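Subject: Re: [lendham-growers] Sowing in cups and pots, and when to start the leeks

Morning all, 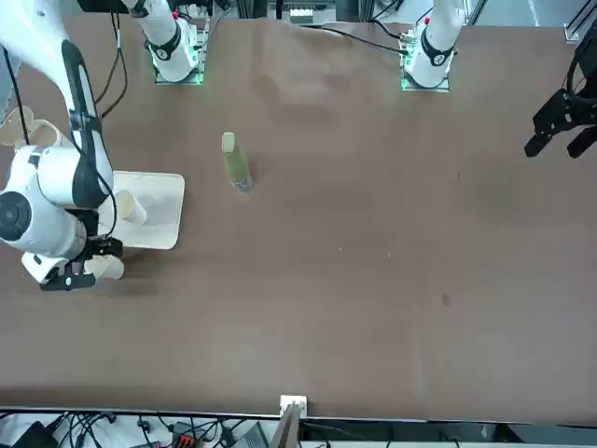
Can you start leeks in paper cups and plant them out cup and all? You can start them in cups perfectly well, but I'd take them out before planting, as leeks want a deep narrow hole and a cup just gets in the way.

Gilberto Huanca wrote:
> I have read two different books and they say two different things about leeks.
> One says sow in February indoors, the other says wait and sow outside in a
> seed bed. I've got a packet of Solís and one windowsill, which faces north and
> already has my wife's orchids on it. Also last year mine came out like spring
> onions. Fat ones, but still. What am I doing wrong? And is it worth feeding them?
>
> Gilberto

Gilberto, both your books are right, they're just written for people with different windowsills! I've done it both ways and I'd say that with a north-facing one you're better off waiting. Leeks don't need much heat but they do want light, and if they haven't got it they go long and floppy and lie down in the compost like wet hair. I had a whole tray do that the year we moved to Lendham and not one of them came to anything.

If you really can't bear to wait (I never can), sow a few now and put them somewhere cold and bright as soon as they're up. An unheated porch is lovely for them. Mine go in the lean-to with a bit of fleece thrown over if it's going to be a hard night, and I give them a haircut with the kitchen scissors when they start flopping over the sides. Some people think that's cruel. The leeks don't seem to mind.

About the spring onions: I'd bet they went out too small and too close together. Wait until they're as thick as a pencil, and that takes ages, much longer than you think, so mine usually go out after the early potatoes have been lifted and into the same bed. Make a hole with a dibber or an old spade handle, as deep as your hand is long, drop the leek in and fill the hole with water. Don't push the soil back, it falls in by itself. A hand's width between plants for decent ones, more if you want monsters for the show.

Feeding, well. I used to use Poltulitz pellets and then I stopped because I'd run out and kept forgetting to buy more, and I couldn't tell any difference that autumn. The bed had had plenty of muck on it the winter before, mind you. If your soil is as sandy as it is down at the bottom end by the gate I'd give them something in midsummer.

The other thing is rust. We all had it last year after that warm wet spell, orange speckles all up the leaves. You can still eat them, just peel off the outside. But don't put leeks where you had leeks or onions or garlic, and that includes the chives, which I always forget are family.

I've got a Solís packet as well and it says 200 seeds on the front, which is silly for a household of 3, so if anyone would like half of it please shout before I get carried away and sow the lot. Happy to swap for a few broad beans, mine got eaten in the shed by something with teeth.

Oh, and whoever borrowed the long hose from plot 13, could it come back by the end of the month please? It's the green one with the Arkitz fitting on the end and I haven't got another that fits the tap.

Zewditu Tufa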